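From: Abbas Jalali
Date: 13/04/2022
Subject: Re: Renum for payment matching

> We went live with Renum in October and the savings have been
> remarkable. It learns your payment references as it goes, and
> our finance people hardly touch the bank file now. I would
> recommend it to anyone on this list still matching by hand.

Hardly touch it, compared with what? I asked Trestura the same thing at their demo and got a slide with an arrow going up.

We ran a trial at Bronosura on one month of customer receipts. 378 were left unmatched. The old spreadsheet macro, which I wrote and am not proud of, does no worse on a bad month. Renum also put 2 receipts against the wrong customer and marked both as certain. I can live with unmatched. Wrong and certain means a reminder letter to someone who has paid. 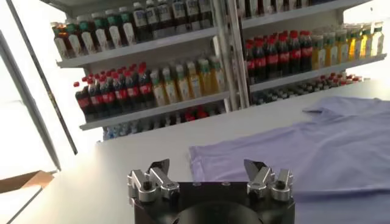 T-shirt on the table, gripper open.

The pricing bothers me more. The quote is per bank account, we have nine, and the Tawhiri connector is charged on top although the brochure says it is included. When I queried that I was told "included" meant "available". Did your quote say the same? And who pays when the bank changes its file layout?

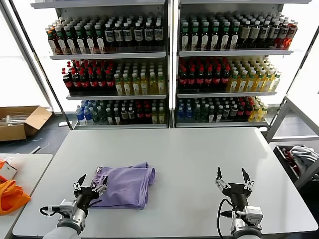
I'd also like to know how you get your data back out. Our export had the amounts and dates but none of the matching history, so the auditors would have had nothing to follow. Support said it was on the roadmap. So was multi-currency, two years ago.

If you have before and after figures for hours spent, please post them. I may be wrong about all this but I'd want to see numbers from a customer before I sign.

Abbas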